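Friday, December 28, 2018

# Painting two rooms joined by an arch, all in white

The standard advice for two rooms with a wide arch between them is to paint each one a different color and "let the arch frame the view." I don't buy it. Every time I've seen it done, the eye goes straight to the line where one color gives up and the other starts, and that line is almost never clean. We went white on both sides, ceilings included, and I'm going to explain how, along with which of the usual tips I'd ignore.

Some background on the budget. The house is in Foltodden and the listing said 1,676 square feet. The county says 1,635. I trust neither. A painter quoted us $4,000 for the main rooms, which may have been a fair price, but he wouldn't break out the prep work from the painting and that put me off. Doing it ourselves came to some $400 in paint and supplies, plus the better part of our free time until the second week of January the year we did it. If your free time is worth a lot to you, do that math before you buy a roller.

## What you need

- Interior wall paint, matte or eggshell
- Flat ceiling paint
- Primer, one gallon at least
- A 2.5 inch angled brush, a good one
- A 9 inch roller with 3/8 inch covers, and a 4 inch mini roller for the arch
- Setting-type joint compound or lightweight spackle
- Sanding sponges, medium and fine
- Drop cloths, canvas if you can get them
- A flashlight or work lamp you can hold flat against the wall

You don't need a paint edger. I've bought three of them over the years and every one left a fat bead of paint right where I didn't want it.

## Choosing the white

Paint companies would like you to believe there are hundreds of whites and that your mood depends on them. There are really two questions. Does it lean yellow or does it lean blue? And can you buy more of it later?

We looked at two brands, Cikex and Mridha. The Mridha white looked creamy on the card and plain yellow on the wall by late afternoon. The Cikex one was closer to neutral, so we used that. I wouldn't read much into it as a brand recommendation. Your windows aren't my windows. Buy sample cans, brush two coats onto a big piece of poster board, and move it around both rooms for a couple of days. Hold it up inside the arch too. Light comes at that surface from both sides and it'll show you a tint you didn't see anywhere else.

Write the name and batch number inside a cabinet door. The lid of the can will rust or get lost.

## Prep, mostly of the arch

Flat walls are forgiving. A curve isn't. Any dent or ridge on the underside of an arch throws a shadow, and white paint doesn't hide shadows, whatever the can says about coverage.

1. Clear both rooms as far as you can bear. Push what's left to the middle and cover it.
2. Wipe down the walls with a damp sponge and a little dish soap. Rinse. Spend more time on the sides of the arch, at hand height and shoulder height, where people brush past.
3. Hold your lamp flat against the surface and look along the curve. Circle every bump and dip lightly in pencil. No pen or marker, which will come up through three coats of anything.
4. Fill the dips in thin layers. Let each one dry hard before you touch it.
5. Sand along the curve, with the sponge bent slightly in your hand. A flat sanding block will cut little facets into it.
6. Run the lamp over it again. You'll find more. I give this two rounds and then stop, as there's a point where you're fixing things only a lamp can see.
7. Vacuum the dust, then wipe.

Check the corner bead too, the edge where the curve meets the flat wall. Ours had a hairline crack on one side. I scraped it open, filled it and sanded it back. Caulk is quicker and plenty of people swear by it, but caulk doesn't sand, and I've never gotten it to disappear on an outside edge.

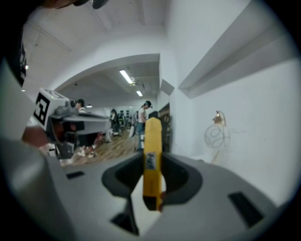
Before any primer goes on, decide where the arch "belongs." With one color everywhere it sounds like a silly question, but if you're using different sheens in the two rooms you still have to end one somewhere. My advice is to use the same sheen in both and skip the problem. If you can't, carry one room's paint all the way through the underside and stop at the far edge. Never stop in the middle of the underside. It looks like you ran out.

## Priming

Do you need primer over old white paint? The "paint and primer in one" people say no. I'd say it depends on how much filling you did. Bare compound drinks paint and dries duller than everything next to it, so at minimum you spot prime those patches. If there are more patches than wall, prime the whole arch and be done with it. We primed the arch completely and spot primed the rest, and I'd do the same again.

Going over a dark color is another matter. Prime all of it.

## Ceilings first

Start with the ceiling in the smaller room, so you make your mistakes there.

- Brush a strip a few inches wide around the edge.
- Roll in sections, working away from the window.
- Keep a wet edge. If you have to take a break, take it at a corner.
- Leave it alone once it starts to set. Going back over half-dry ceiling paint is how you get roller marks.

There's a ceiling paint by Alik that goes on pink and dries white, meant to show you where you've been. It does show you. It also took much longer to fade than the label promised and I lay awake wondering if I'd bought a pink ceiling. It did go white in the end. With plain flat white, hold the lamp low and you can see the wet areas well enough.

## Walls

Once the ceilings are dry, cut in along the top of the walls with the angled brush. Load the brush a third of the way up the bristles, tap it (don't wipe it) and pull a steady line. If both ceiling and walls are white, a slight wobble here will never be noticed, and I count that as the best argument for the whole scheme.

Roll the walls top to bottom, overlapping each pass by half. Two coats. People will tell you one coat is enough with the expensive stuff. Try it on one wall and look at it the next morning, then do your second coat.

## The arch itself

Leave it for last, when you're warmed up but not tired. I did ours at the end of a long day the first time and had to sand out two drips.

1. Cut in the outer edges with the brush, on both sides, going only a short distance at a time.
2. Switch to the mini roller right away, while the brushed paint is wet.
3. Start at the bottom of one side and roll up to the top of the curve.
4. Do the other side the same way and meet at the top.
5. Finish with very light strokes across the join, all in one direction.
6. Walk to both rooms and look for drips along the edges. Catch them now with a nearly dry brush.

Keep less paint on the roller than you think you need. Overhead, a full roller spatters, and the extra paint creeps down to the edge and hangs there.

Give it the full recoat time on the can, longer if the house is cold. Second coat goes the same way.

## Is all white a good idea?

Mixed feelings, I'll admit. The rooms seem bright and the two spaces read as one, which was the goal. I'm less convinced by the claim that white makes a room bigger. It's the same room with more light bouncing around in it. And white shows everything on the sides of a wide opening, so if you have kids or a large dog, think about eggshell or even satin there, and accept a little shine.

Touch-ups are easy for the first year or so. After that the old paint has shifted just enough that a dab of new looks like a dab of new -- feather it out with an almost dry mini roller, or repaint from corner to corner.

Save a small jar of each paint, filled right to the top with the lid on tight, and keep it somewhere that doesn't freeze. The garage doesn't count.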